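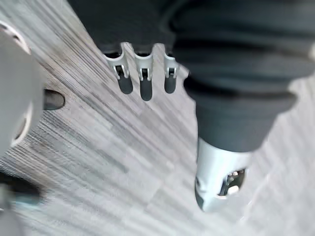

Throw away more of it, was Trudy Whitcombe's advice when we showed her our first batch of recordings, and she gave it before we had finished plugging in the projector. We had come to the September check-in hoping to be told we had plenty. By the end of the term we had followed her advice so thoroughly that it became most of the project.

Project Cistlow: Final Report
Flynn Stubbs, Ataahua Whitelaw, Hậu Mai

1. What we set out to do

Our goal was to collect 800 demonstrations of simple pick-and-place moves and train a policy on them. The proposal says we would spend two weeks collecting and the rest of the term on "model improvements." We have left that sentence in the appendix as a warning to next year's group.

2. How we collected

One person drove the arms and one person sat at the laptop, starting and stopping each episode and typing a label. The third was supposed to be writing the report. Every episode saved the wrist camera video, the joint positions and the finger commands. We named the two recording setups Drekton and Hirose so we could tell the folders apart, then saved the first Monday's Hirose episodes under Drekton.

Our rule was that an episode starts with the hand clear of the floor and ends with the hand clear of the floor. This sounds easy to follow. Flynn liked to begin recording while he was still getting comfortable, so a lot of his early episodes open with several seconds of the hand wandering over carpet. A model trained on those learns to wander too. Ours did, with real conviction.

3. What we kept

We ended with 261 usable episodes. The largest group of rejects had bad start or end points. Next came label mistakes, and then clips so blurred by fast wrist motion that we couldn't agree on what the fingers were doing. We tried trimming the wandering parts with a script that looked for low joint speed. It also trimmed the careful, slow part right before a grasp, so we went back to trimming by hand. Ataahua did most of this and would like it noted.

4. Results

We held back 51 episodes for testing and trained on the other 210. Prediction error on the held-back set was lower with the cleaned data than with everything thrown in. We only had time for 2 training runs, one on each version, so please don't read too much into the gap.

5. What we would change

Agree on labels before recording. Review each day's episodes the same day, while somebody still remembers them. Move the wrist more slowly. Calum Halliday suggested a foot pedal for start and stop, and we ordered one, and it arrived after the demo.

The cleaned set is on the lab drive under "final_v3_use_this." Please ignore "final."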